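Workshop notebook — October, 4:10 p.m.
by the Voketti bench

Paste storage, continued from last page.
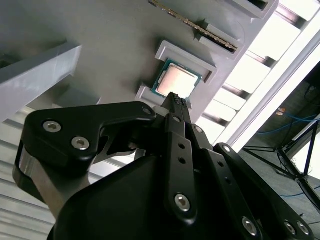
Opened the second tub of Dravora thermal paste. It had separated, with a film of oil on top. Stirred for 24 strokes and it came back — still grainy at the bottom. The first tub, kept in the cold cupboard, was fine. Moved the rest there. Lot 685 goes back to Forkov.

Comments
"Lot 335 did the same."
"Store them lid down."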